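4.2 Processor removal and placement (Skikosau club arm, Carnov gripper)

1. Home the arm and set speed to 10 percent.
2. Jog above the retention bracket, fingers open and parallel.

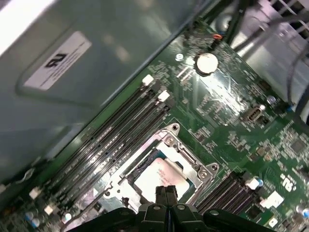
Fig. 7. Gripper at the labeled processor.

3. Unlatch and open the load plate by hand. Close to 22 mm and lift.

CAUTION: Do not let the fingertips touch the socket contacts.

4. For placement, stop above the vacant socket and check tilt before lowering.

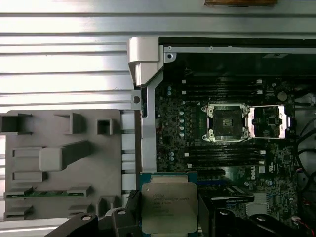 Mamta Maurya commented that step 4 needs a pause of 3 seconds or the wrist is still settling.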